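Feb 10, 2022

Left the big table as it was last night, eggplant and all. 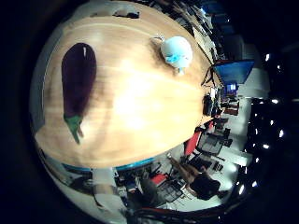

The table

Spent the first part of the morning on this. I want the wood free by lunch so Buppha can lay out her papers. The white plush ball with the blue patch goes back to Fiorella, who has been asking after it. The eggplant is a good one, glossy and heavy, and I said I would take it home if no one else spoke up. Boonmee spoke up. He wants it for a green curry — fine by me, I still have two zucchini to get through.

The red chairs can stay where they are. Cables I'm leaving to Uthai, as I don't know which ones he needs.

Rest of the day

Call with Thongsuk at 2, moved to tomorrow. Paid the 1000 baht I owed Chanida for the lunches. She had forgotten it.

Rain on the walk to the bus, and the number 22 was full, so I waited for the next one. Home by 7. Rice, a fried egg and half of the zucchini. Called Mother, who says her knee is better and wants to visit in May.

To do: wipe down the table, buy dish soap, ask Uthai about the cables.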